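Hidska home water test kit, after one wet spring

I bought the Hidska kit because our town sits downstream from Sommont and every time it pours, the creek behind our place turns the color of weak tea and smells like a locker room. The city posts an overflow notice on its website, usually a day later, and that's about all you get. I wanted my own numbers! So I paid 39 dollars, waited for the box, and have been dipping strips and filling little bottles ever since.

What you get is a pack of strips (nitrate, phosphate, pH, chlorine), 2 bacteria bottles, a plastic dipper on a string and a color chart. The strips are the best part. You dunk, wait, hold it up against the chart, done. My nitrate readings stayed steady all spring and then jumped after the big storm, and the jump was large enough that even my bad eye for color couldn't miss it.

The phosphate pad I like a lot less. Two of the squares on the chart are nearly the same blue, and under the kitchen light I can talk myself into either one. Go outside to read it, or stand by a window.

The bacteria bottles take patience. You fill to the line, cap it, keep it somewhere warm overnight and look for a yellow change in the morning. It gives you a yes or no and nothing in between, so a bottle from a clean day with one duck in it looks the same as a bottle from right under the overflow pipe. I'd pay extra for a version that told me whether I'm at 1,000 or 2,000. The Devorgate kit does give a count, but it costs a lot more and you need to buy the dishes separately, and I'm just not there yet.

One gripe about the packaging: the strip tube doesn't close tightly unless you really lean on it, and mine got damp by August. The last few strips came out blotchy before they'd even touched the creek. Keep the tube in a cabinet, well away from the sink.

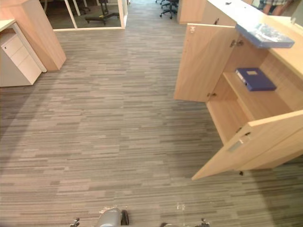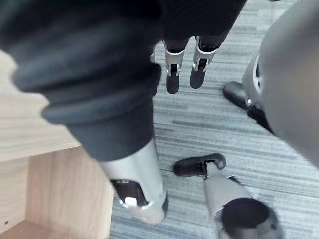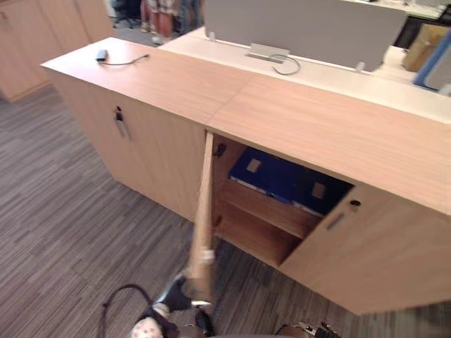

Ninh wrote in to say the bottles do much better if you take the sample upstream of the pipe as well, same morning, and set the two side by side, which is how the creek group over there has been doing it. Apparently the upstream one stays clear most of the time, and that makes a yellow one from below a lot harder for the sewer department to shrug off. I only ever sampled the one spot, so I've ordered more bottles and will try it after the next good rain.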